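Print | E-mail
October – posted by Keltirine

I bought the Grønli steam iron because my old one spat brown water all over a good shirt (RIP), and I've been using it for 2 months now. Short version – I love it, mostly! It heats up fast, it glides, and the cord is long enough that I've quit dragging the board across the room.

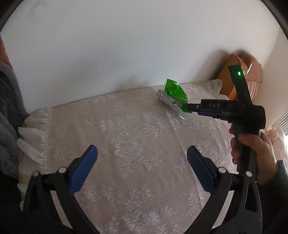
Does it handle lace? On the lowest setting with a pressing cloth, it does fine.

My one real gripe is the tank. It's tiny, so a full set of sheets means two refills, and the little filler door is fussy. The Hevov I tried at my sister's place held way more, but wow, was it heavy.
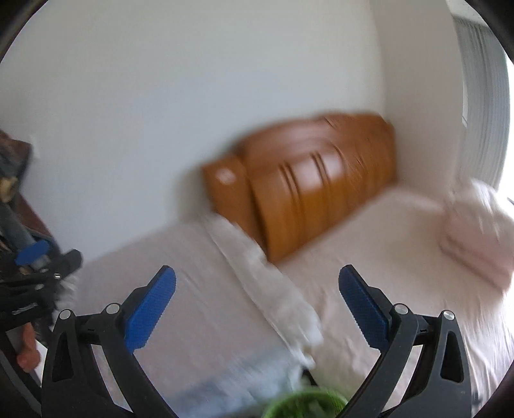 Cleaning and storage

There's a rinse button for the scale and I run it every few weeks over the sink. The heel rest is nice and steady too. I'd buy it again, tiny tank and all. 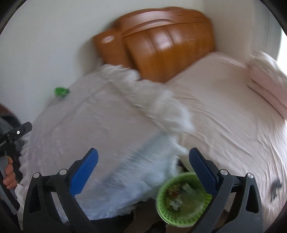
Bedroom, with the pale pink fitted sheet on.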